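Stoltach Brings Wooden Mug Tree and Brown Desk Mat to Home Office Line

New pieces ship in December, orders open now to shops and direct customers

FOR IMMEDIATE RELEASE

Stoltach, the small maker of desk and kitchen goods, today added two new pieces to its Kurian range: a light wooden mug tree and a large brown work mat. Both are meant for people who work, eat and drink coffee at the same table. Which is most of our customers, going by the mail we get.

The Kurian mug tree has a rectangular base and one upright post with pegs. Mugs hang by the handle. Takes up about as much table as a paperback. The base is weighted so it wont tip when you put two mugs on one side and none on the other, a complaint we heard a lot on the first version.

"People kept telling us their mugs lived on top of their paperwork," said Prakash Kaimal, who runs product at Stoltach. "Rings on everything. Rings on tax forms. We wanted somewhere to put the mug that wasn't a shelf on the other side of the room."

The mat is the other half of it. Sized to cover most of a standard table, leaves a border at the edges. Lies flat out of the box, or after a night under some books if it has been rolled in a cold van. Write on it, drag a chair arm over it, wipe it down. Brown only for now. A gray was planned and has been pushed back, no date yet.

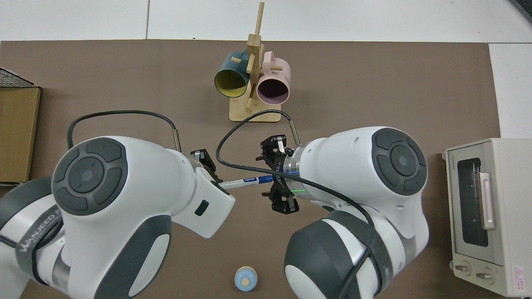
Kurian mug tree with two mugs, on the brown work mat. Also in view: a blue-and-white pen. Mugs and pen not included.

The mug tree sells for 24 dollars and the mat for 36 dollars. Shops ordering 20 or more of either piece get trade pricing, mixed cartons are fine. Sales sheet with carton sizes and weights available on request, see contact below.

Testing took longer than we wanted. Stoltach sent early sets to 132 households and asked them to use the tree and mat at their normal table, with their normal mess. Most wanted the pegs longer. So the pegs are longer. Several asked for a slot for pens in the base and we tried it, but it collected crumbs and came back out. A pen cup to match is being looked at for next year.

Thick handled mugs fit. Very small espresso cups mostly fit, depends on the handle. Travel mugs without a handle do not, please stop asking.

"My own table is terrible, so I was a good tester," said Ravindran Hegde, owner of Malloritz, the home goods store that will carry the full range from opening day. "The mat went down and I found I was clearing things off it at night, just to see it. The mugs stay on the tree. My wife has one side and I have the other and there has been one argument so far."

Malloritz will have the set on display by the front counter, with a second table at the back where customers can bring in there own mugs and try them on the pegs. Doors at 10 a.m. on the first day, coffee until it runs out.

Care is simple. Wipe the wood with a damp cloth, dry it right after, keep it out of the dishwasher. Let mugs drain before hanging if you can. Water standing on the base will mark it over time and the mark does not come out. The mat takes a damp cloth and a little dish soap. Ink comes off better if you get to it the same day. Do not iron the mat. One tester did.

Each mug tree comes in two parts and goes together by hand, no tools. The post screws into the base, clockwise, snug but not forced. Spare pegs can be ordered by mail at no charge for the first year.

Kurian is Stoltach's second range after Ramum, the line of trays and trivets that remains on sale. Ramum pieces sit fine on the new mat, though the large tray takes up a good part of it. A bundle with the tree, the mat and the small Ramum tray is being put together and prices will go out to shops separately.

Review samples are available to press in limited numbers. Please say whether you want the tree, the mat or both, and give a street address, the couriers will not take a PO box. Product pictures on request, interviews with Prakash Kaimal by phone, mornings are best.

About Stoltach
Stoltach makes plain, useful things for tables and counters. It sells through independent home goods stores and directly to customers by mail.

Press contact: Stoltach press desk
Trade orders: ask for the Kurian sales sheet

###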